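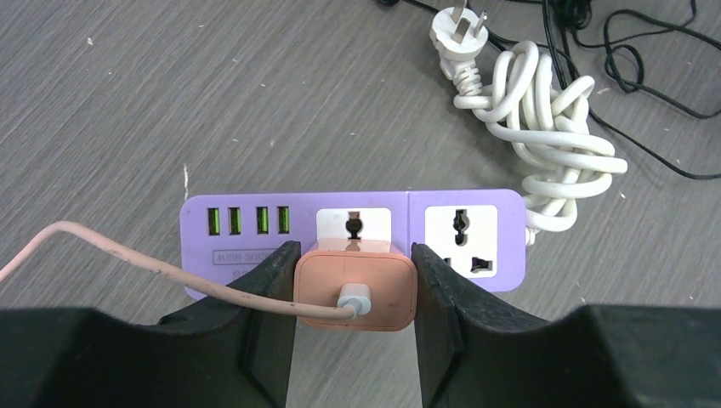
2 min read

USB ports on power strip glow green with the main plug – normal?

Asked 29 July 2025 | Viewed 2,035 times

I have a purple strip with four USB sockets and two AC outlets, one of the universal pattern kind. The inside of the USB ports lights up bright green. My phone charges slowly from them, so I put a separate wall charger in the left outlet and run the cable from that. Two things:
1. Does the green light mean a port is delivering full current?
2. Is it bad for the strip to use a charger in the outlet when it already has USB?

3 answers

Answer 1 (accepted) – 8 votes
1. No. On most strips the light only shows that the USB board has power. It says nothing about load. The ports usually share one supply, so check the rating label on the back for a total figure, often given as "total" or "max".
2. No. A phone charger is a small load. Stay under the strip's AC rating and it is fine. Universal outlets can grip some plugs loosely – if the charger wobbles or gets warm at the pins, stop using that outlet.

Answer 2 – 2 votes
Try another cable first. I had a Zendton strip that did this and it was the cable.

Answer 3 – 0 votes
mine are blue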